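The chopstick lessons, second part

I promised in October that I would write more often about our student project, and then I did not write at all. I am sorry for this. The term was full, and in the evenings I was too tired to put English sentences together. Now it is December 23, 2020, the others have gone home for the holiday, and I have time.

For people who are new on this blog: I belong to the manipulation club at our college in Tallthorpe. We are a small club and we have one subject this year, which is sorting long thin things. Our team is called Bạch, after the river, because Quang Đào was the person who filled in the form. We want to enter the student round at Sturnport in spring. The task there is to take sticks from a table and put them into a divided box, each one in the right compartment, and the program must learn it from recordings of people doing it with hand-held grippers.

Before I joined I thought that the program would be the hard part. I am studying programming, so naturally I thought so. But most of my autumn went into opening and closing two fingers, again and again, and trying to do it in the same calm way each time.

A chopstick is a difficult teacher. If you take it near the end, it turns. If you take it in the middle, it is steady, but then the lower half hits the wall of the box before you are ready. Nghĩa Đinh found that we should hold it a little above the middle and bring it in almost upright, and only lean it when the tip is already inside. I was too proud to copy him for two weeks. Then I copied him. 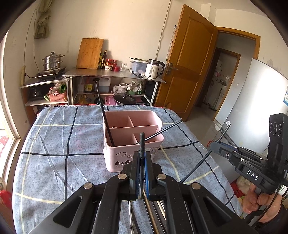 Working with both hands is another matter. My right hand wants to go first and my left hand waits like a guest. In the beginning I passed each stick from one side to the other, which looked clever but gave us long recordings with many small stops. Quang asked me to stop doing this. Now each hand takes its own stick, and they meet only if one of them needs help.

We have 2,748 recordings at the moment. When I went through them this week, I marked 1,405 as good enough to train on. It hurts a little to write the second number after the first. Many of the bad ones are mine, from the early days, when I pulled the fingers open too quickly and the stick jumped out.

The first model we trained could place a stick in the nearest compartment and was very unsure about the far ones. I think the reason is that we were lazy with the far ones ourselves. After the holiday we will record mainly those, with the box turned in 4 directions.

There is also the question of metal sticks. The team from Wiklow told us that they practise only with wood, and the rules do not say clearly what will be on the table. Nghĩa has written to the organisers to ask. If the answer comes before January I will add it under this post.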